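Marnine opens shared meeting room with moving whiteboard

April 7, 2019 | By Khrystyna Melnychuk | 12 shares | 2 comments

Marnine is pleased to inform that its new meeting room, called Grurneo, is now open for small firms and evening classes. The works were started in February and the room can be booked for 20 pounds per half day.
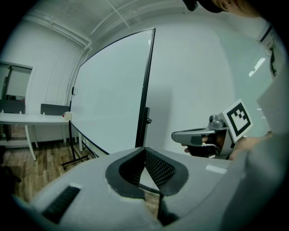

Grurneo was planned for groups which like to write while they talk. For this reason the main piece is a large whiteboard on a black metal stand with wheels, so each group may choose its own place for it. The walls are plain white and the tables are simple. The furniture was supplied by Prillus, and the total cost was 2810 pounds.

The floor has wood-look planks in brown, tan and grey tones. Electricity is taken from a power strip on the floor, and guests are kindly asked to bring their own pens.
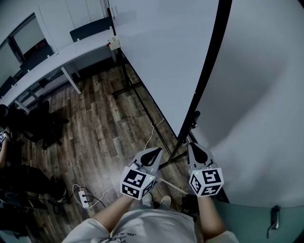
Karim Dabbas finds that a board on a stand is better for teaching than one fixed on the wall, and he would like the room to stay open later in the evening. Marnine will consider longer hours after the summer.

Bookings are made at the Marnine front desk.

Comments (2)

Yatsenko: Is it possible to book for one hour only?

gardenroad92: Good price. Please put also a clock.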